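Simulated gripper closes on the adapter off center – where do I look first?
Posted in Drulia Help, Arms and Cells

Kwadwo Appiah
Hi all! I finally have my pick cell running in simulation and I'm having a great time with it, but I'm stuck on one thing. The job is a small white power adapter, the kind with two flat prongs, and the arm should take it off the floor of the cell by its sides. In the wrist view it looks lined up, then the fingers close and one side touches well before the other, so the adapter gets shoved over. I'm on Skasau with the stock hand, control loop at 600 Hz. I've rebuilt the scene twice (it still happens!). Renders from the cell:
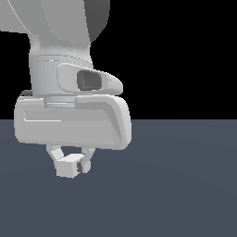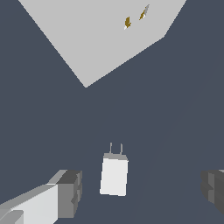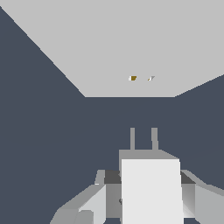
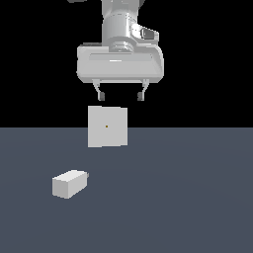
I've been wondering if the wrist camera offset is wrong, or if I'm setting the tool point at the flange when it belongs between the fingertips. Would love to get this sorted by Friday so I can move on to the fun part – plugging it in.

Duangjai Inthanon
Nice project! Check the tool point first. Send the hand straight down over a known spot, then spin only the wrist by 180 degrees. If the midpoint between the pads moves sideways, your tool point is off by half of that movement. Fix it, save, and run the spin again before you touch the camera numbers. Then do the camera: park over the same spot at two heights and see if the spot drifts in the wrist view. Also make sure both fingers are driven by one command. I had two separate joint targets once and one finger always got there early. Looked exactly like a bad offset and cost me a whole evening.

gomow48
turn the friction up, worked for me

Kwadwo Appiah
It was the tool point AND the fingers, ha! The spin test showed it right away, and I did have two joint targets. One command now, and the last run closed evenly. Friction is back at default. Thank you both, on to the plug!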